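Nov 19, 2018. Subtitle resync, Kerska season 2, discs 1 to 3

Picked up the drift problem on the Kerska episodes again. The fansub scripts were timed against the broadcast recording, and our masters are the disc release. The disc cuts drop the sponsor cards and shorten the recap on every episode after the pilot, so a single global offset does not work. E01 to E03 need one shift at the cold open and a second after the title card. E04 onward has a third break at the mid-episode eyecatch.

Method as before. Extract audio from both sources, downsample to mono, cross-correlate in windows, look for steps in the lag. Lag was flat within each act, so this is not a frame rate issue and the scripts should not be stretched. I had stretched E02 last week. Reverted.

E05 is the bad one. It has 469 dialogue lines in the script and the correlation gives a clean lag for all of act one, then falls apart in the bar scene. The disc version has a replaced song there (the licensed track was swapped for a library piece), and the music is loud enough to swamp the voices. Filtering to the speech band helped. Windows of 400 frames gave a usable peak, shorter ones did not. Set the act two offset from the dialogue on either side of the song and checked by ear at the first and last line.
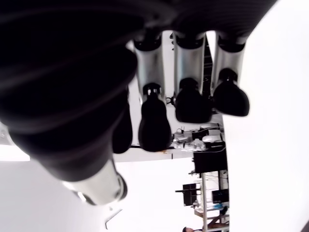 *Robotic fingers, close up.*

Character names. The scripts disagree on the brother: "Gameo" in E01 to E04, "Gamio" from E05. On-screen text in the police file shot of E03 reads GAMEO, so that is the spelling we use. Same check for the demon's host. Credits say Fakura, and the scripts have that too except for one line in E06 where it is split across two cues. Merged. Cha is consistent everywhere.

Left the jokes alone. The narrator turns to the audience twice in E06 and the old translator put a note at the top of the screen each time. Notes moved to a separate style so they can be switched off. The E06 note about the previous network is wrong for the disc version, where the line was redubbed. Needs a new translation. Myung-ja Ban has the source dialogue list and has been asked for it.

Style sheet: main font size was set for a different script resolution, which is why the E04 text looked huge on the office player. Script header corrected, margins recalculated. Signs in E04 still carry hard-coded positions from the old header. Did the motel sign and the two newspaper inserts by hand. The remaining sign lines are in the 772 block of the cue list, untouched.

Status:

- E01 to E04: timing done, names done, E04 signs partly done
- E05: timing done, song lyrics removed, need a decision on subtitling the replacement
- E06: timing done for acts one and three, act two not checked past cue 100
- E07, E08: not started

Next: finish E04 signs, then E06 act two. Disc 4 is due in December. Do not run the batch script on E05, it will overwrite the manual offset. Backup of the current file is in the season folder under "hold".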